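Patch cable color coding

Patch cable color coding is the practice of giving the outer jacket of a network cable a color that stands for its purpose, its destination or its owner. It is common in offices, schools and equipment rooms, where large numbers of short copper cables run between switches, patch panels and servers. Supporters say it speeds up fault finding. The evidence for this is thinner than its popularity suggests, and several writers on cabling have argued that a written label does the same job better.

Background

Jacket color has no effect on how a copper patch cable performs. A blue cable and a gray one of the same category and length, made to the same standard, carry the same signals. No single color scheme is followed everywhere. Conventions are set by the site, the installer or whoever placed the last order, and two rooms in one building may use opposite meanings for the same color.

Blue is often described as the "standard" color for ordinary data connections. The claim is repeated in many buying guides, usually without a source. A simpler explanation is that blue has long been easy to buy in bulk, so it ends up on the connections a site has most of.

Connectors and boots

Most patch cables end in an eight-position modular plug, generally called RJ45. The plug is held in the port by a small plastic latch, which is easily snapped when a cable is pulled backward through a bundle. A boot is a sleeve, molded or slipped on, that covers the rear of the plug and limits sharp bending where the cable enters it. Many boots also shield the latch.

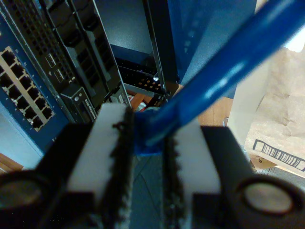
Boots are frequently made in the same color as the jacket, and some sites color only the boot, leaving all the cables gray. This is cheaper to stock if slip-on boots are used, but it has a drawback on dense switches. Ports set side by side and in stacked rows leave little room for fingers, and a bulky boot makes the latch harder to press. Snagless designs protect the latch at the cost of stiffness, and the stiffest of them are widely disliked.

Claims and criticism

The best-known argument in favor is a pamphlet by Dilek Aksoy, written for the cabling firm Cellum, which reported that technicians found a named connection faster in a color-coded cabinet. The trial used 60 cables, all newly installed. Critics noted that any cabinet is easy to read on its first day.

Diarmuid Madigan later surveyed 2,179 connections at the Uvinby offices, where a five-color scheme had been in force for years. He found 188 cables whose color did not match their use. Most had been fitted during urgent repairs, when staff took whatever length was at hand. Madigan considered a wrong color worse than no color, as it invites a technician to unplug something without reading the tag. Aksoy replied that the survey showed poor stock control and said little about the scheme itself — a fair point, though stock control is where such schemes tend to fail.

Color vision is a further difficulty. Red and green, often chosen to mark critical and non-critical links, are the pair most commonly confused.

Alternatives

Printed wrap labels at both ends, matched to a port record, remain the usual alternative. They also go out of date, and a neglected record is no more reliable than a neglected color scheme. Some sites combine the two, reserving one unusual color for links that must not be disconnected and using a single color for everything else.

See also: Cable management; Modular connector; Patch panel; Structured cabling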